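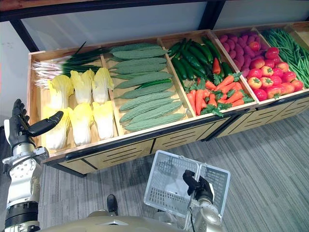 Item 1.1. Produce display, upper bins, with artificial stock in place.

PUVURA DEMONSTRATION ROOM
Display and floor safety checklist, with comments
Sheet no. 1676
Date: 2025-01-01
Inspector: Tshepo Xaba
Previous sheet: December, closed with one carried item (see 3.4)

Ratings: S = satisfactory. A = attention needed, room may stay in use. U = unsatisfactory, fix before use. N = not checked.

SECTION 1. PRODUCE DISPLAY

1.1 Bins seated level, dividers upright: S
1.2 Front rail secure along full length: S
Comment: Pushed by hand at each divider. No movement felt.
1.3 Stock kept behind the front rail: A
Comment: The carrots lie in a cluster with the tips pointing in different directions and spill towards the rail. Re-lay before the next session. Cabbages and bitter melons need no action.
1.4 Stock sorted by compartment: A
Comment: One chili pepper among the bitter melons, one red pepper in the cucumbers. Not a safety matter, but the Lurura layout card shows one kind per compartment except where two kinds share, onions with cabbages, cucumbers with carrots, sweet potatoes with tomatoes. Either move the peppers or amend the card.
1.5 Artificial stock free of splits, sharp stems and loose wire: S
Comment: Sampled from each compartment. The leafy tops on the carrots should be sampled again next time, as the December sheet recorded wear at the joint.
1.6 "Not for consumption" notice held with stock records: S

SECTION 2. TIMBER AND FIXINGS

2.1 Edges within hand reach free of splinters: S
2.2 Screws and bolts flush, none missing: S
Comment: Checked with a driver, hand-tight only. Do not use a power driver on the Stojanović fixings.
2.3 Surface finish sound 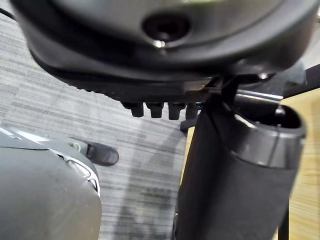
Finish is judged by touch first and by eye second, with the room lights on. Run a dry cloth along the grain and then across it; if the cloth snags, mark the place with pencil and rate the item A. On light timber with a fine vertical grain and a faint sheen, such as the surface standing behind the thin black rod, the glare can hide a raised fibre, so view it from the side as well. Do not apply polish before inspection. Rating for this visit: S, no snags found.

2.4 Lower panels fixed and slots clear: S
Comment: Slots vacuumed, no debris removed. Panel seams to be re-checked after the unit is next moved.
2.5 Frame stable when pushed at shoulder height: S
Comment: Slight flex in the uprights, within what the fitting sheet allows. Wall fixings were not opened up. The rated load on the fitting sheet has not been retested and this sheet does not confirm it.

SECTION 3. TABLES AND WALLS

3.1 Table tops clean, no chips to rim: S
3.2 Tables steady under a hand pressed at the rim: A
Comment: Press at four points, a quarter turn apart, and watch the foot of the table while pressing. Adjust with the pads from the Ondora spares tin. Folded card is not an acceptable packer and should be taken out wherever it is found. 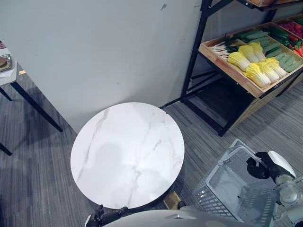
Where a table still rocks after one pad has been fitted, turn it a quarter turn and test again before adding a second. No table is to carry more than 2 pads under any one support. If that does not cure it, take the table out of use and note it on the next sheet. One table rocked slightly on this visit and was steady after a quarter turn without a pad; the A rating stays until it has been tested again.

3.3 Wall surfaces sound, no exposed fixings: S
Comment: Scuffs are cosmetic. Repainting is not requested.
3.4 Skirting tight to wall (carried from December): S
Comment: Pressed along the full run. Item closed.

SECTION 4. FLOOR AND WALKWAYS

4.1 Carpet flat, no lifted seams: S
4.2 Clear width in front of display, minimum 2000 mm: N
Comment: Tape measure not in the kit. To be done at next visit.
4.3 Floor tape fully stuck down: A
Comment: Clear tape is hard to pick out against grey striped carpet. Replace with a coloured tape.
4.4 Cables routed clear of the walking line: U
Comment: Loose coil lying on the carpet and crossing the tape. Gather and secure.
4.5 Loose items lifted from floor: A
Comment: Flat tan card near the round table. Pick up.
4.6 Baskets stored with handles folded: S

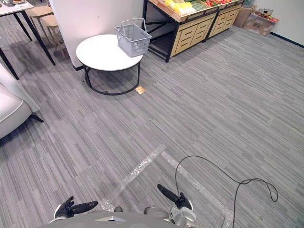
Items 4.3 to 4.6. Floor tape, cable, card by the table leg, basket on table top.

ACTIONS
1.3 Re-lay carrots. Room staff, before next session.
1.4 Move peppers or amend card. T. Xaba.
3.2 Retest table. Next visit.
4.2 Measure clear width. Next visit, bring tape measure.
4.3 Order coloured tape.
4.4 Secure cable. Before use.
4.5 Lift card. Before use.

Signed: Tshepo Xaba
Copy to: Puvura site file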